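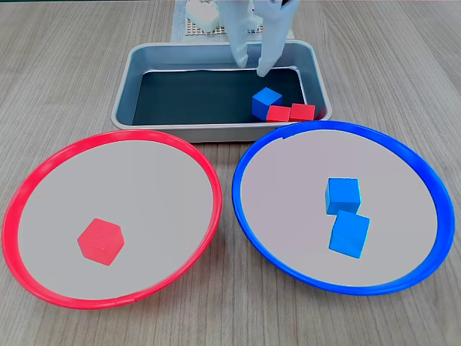

Blocks in a tray, with two plates

The singer had not set foot in Brititville for 22 years, and she came back on the night bus with one bag and a hat pulled down, hoping to get as far as her mother's door without a fuss. Well, the driver had her first record at home, bless him, and he told the whole lower deck before they had even passed Bastgate. By the time they pulled in there were almost 300 people on the pavement, some in slippers, all singing the chorus she had grown to hate. She stood on the step -- tired, cross, a bit tearful -- and then she sang it with them, both verses, and the driver kept the engine off until she was done.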